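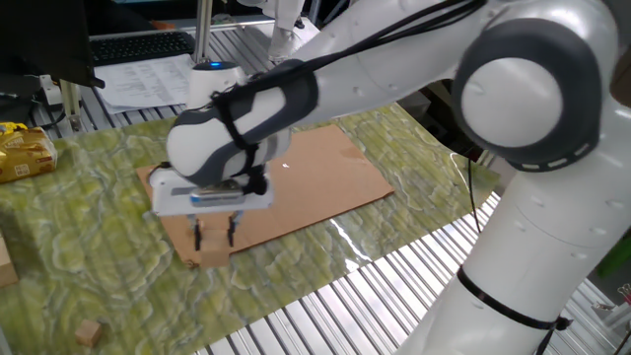 Gripper drops the block after a protective stop (and then the arm moves again)

Forum: Arms and grippers > Faults and safety
7 replies

yoga_h
Posted Sunday, 21:14

Hello all. I write from a small lab where we do pick and place with wooden blocks. The arm is a seven-joint one, white, with a parallel two-finger hand. The control program is our own, on top of the Huvedo library.

The fault is like this. The arm goes down over the block, the fingers close, it starts to lift, and then it stops with a "force limit" message. This I can accept. But when I clear the message, the fingers open by themselves and the block falls. Two times the arm also continued its old path right after I cleared the message, without me pressing start. The second time my colleague Saadet had her hand near the mat to take the block back. She was not touched, but the fingers passed very near to her wrist.

We stopped work for the evening. I want to understand it before we switch on again. The block sits on a piece of cardboard, and the cardboard is on a soft mat. Grip force is set to 20 N.

rocha_a
Posted Sunday, 21:40

First thing: no hands over the table while the arm has power and a message is waiting. It doesn't matter if the message says stopped. Press the emergency stop, then take the block.

Second thing, your fault may be very simple. I can see the mat is not flat, it has ripples. If the height of the block is taught once and the mat moves a little, the fingers may push into the cardboard and you get the force limit.

yoga_h
Posted Sunday, 21:52

Thank you. But the stop comes at the lifting, not at the going down. I looked in the log and the arm is already going up when it happens.

afshin.r
Posted Sunday, 22:05

I don't agree with rocha_a about the mat. We have used a soft mat for a long time and never had this from it. I would look at the cables. Yours run along the outside of the arm and are strapped at the wrist. If there is too little length, the cable pulls when the wrist turns, and the arm feels this as an outside force. We had the same stop, always in the same pose. Please check if yours is also always in the same pose.

rocha_a
Posted Sunday, 22:11

Never had it is not a proof. With a hard table under the block I would agree with you. A soft mat gives way, then it comes back, and the reading can be wrong when the lifting begins. He can test both in a quarter of an hour. Put the cardboard directly on the metal and run again.

baris_gdu
Posted Sunday, 22:30

You are both talking about why it stops. For me the serious part is why it starts again. A stop is allowed to happen. An arm which continues after a message is cleared is a safety matter and I would not run any test until it is repaired.

Yoga, how does your program send the path? If it puts all the points in a queue, and you do not empty the queue at the stop, then clearing the message lets the rest of the points go out. The fingers opening can be from the same reason: many people call the homing of the hand in their recovery function, and homing opens the fingers.

yoga_h
Posted Monday, 08:47

Barış, I think you have found it. The queue has 2,000 points and we never empty it. In the recovery function there is also a homing call, which I copied from an older project and did not read with enough care. This is my mistake.

I changed three things:
- at any stop the queue is emptied
- homing is not called any more in the recovery
- after a message is cleared, the program waits for a separate start, and this start is made by the person who stands at the emergency stop

Then I did the tests, with everybody away from the table. With the cardboard on the metal, the force stop still comes. With the wrist strap opened and more cable given, it did not come in 20 lifts. So for our setup Afshin was right about the cable.

rocha_a
Posted Monday, 09:20

Good, I accept the cable. I would still fix the mat with tape. And 20 lifts is not many, a fault like this can come back when the room is colder and the cable is more stiff.

afshin.r
Posted Monday, 09:33

On this I agree with him. Do some hundreds before you call it solved. Also turn the wrist to both ends by hand, with the power off, and look where the cable becomes tight.

saadet_y
Posted Monday, 12:06

I am the person with the wrist. I want to add one thing for others who read. I believed the arm was safe because the message on the screen said stopped. Now we have a line of tape on the table edge and hands do not cross it unless the emergency stop is pressed. It is slower and Yoga complains a little.

baris_gdu
Posted Monday, 12:15

Let him complain. Yoga, can you post the new recovery function? I think we have the same homing call in ours and I would like to compare.

yoga_h
Posted Monday, 13:02

Yes, I will put it here this evening after I clean the comments, they are half in my own language. The longer test is running now, 900 lifts, and Saadet sits at the button.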